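Print this page
E-mail this page

Household Waste Sorting: Changes for Residents of the Prikach District

The Prikach Office of Resident Services has completed its review of household waste collection and will introduce a revised sorting schedule for all addresses in the district. The review was directed by Ayana Alemneh, head of collection planning, and covered 2764 households in Prikach and the adjoining neighborhood of Kukuvach.

The principal finding concerns small packaging. Snack wrappers, tissues and thin plastic bags are frequently placed in the paper and container stream, where they cannot be processed by the Stuvine sorting plant. Loads with too much of this material are turned away at the gate and must be hauled a second time, at the expense of the district.

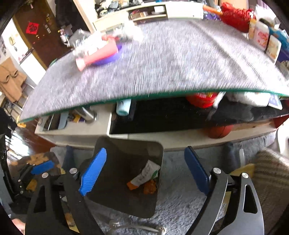 Under the revised schedule, each household will receive two collection containers. The gray container is for general waste and will be emptied every week. The green container is for clean paper, cardboard, metal cans and rigid plastic, and will be emptied every second week. Containers should be placed at the curb by 6 in the morning with the lid fully closed. Bags left beside a container will not be collected.

Residents of apartment buildings will continue to use the shared enclosures. Building managers have been sent new signs in four languages and are asked to post them before the schedule takes effect. Managers who have not received the signs may request them from Fuad Berhe at the front office.

The district has printed 2000 copies of the sorting guide. Copies are available at the Asfaw Branch Library and at the Office of Resident Services during regular hours. The following points are taken from the guide.

Soft plastic and foil wrappers go in general waste, including those marked with a recycling symbol. Used tissues and paper towels also go in general waste. Bottles and tubs may be placed in the green container once they have been emptied and rinsed. Toys and broken household goods made of mixed materials should be taken to the drop-off yard.

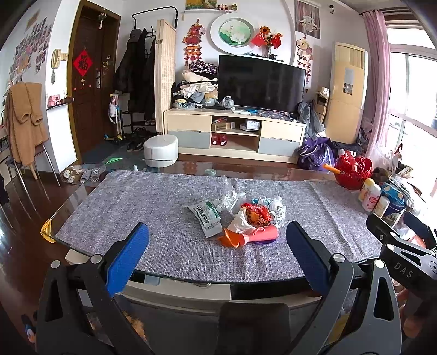
Drop-Off Yard and Bulky Items

The drop-off yard on Stuvine Road accepts furniture, small appliances, scrap metal and mixed plastics from district residents. Proof of address is required at the entrance. Paint, motor oil and batteries must be handed to the attendant and may not be left in the open bays.

Collection of bulky items from the home may be arranged by telephone. Each household is entitled to one collection per year without charge. The weight limit for a single item is 80 pounds, and heavier items must be taken apart before pickup.

Questions about the schedule should be directed to Maricel Espiritu, and requests for a larger container or for help moving containers to the curb to Domnica Dinu. Both may be reached through the main office number printed on the district utility bill.

Last updated: 31 May 2021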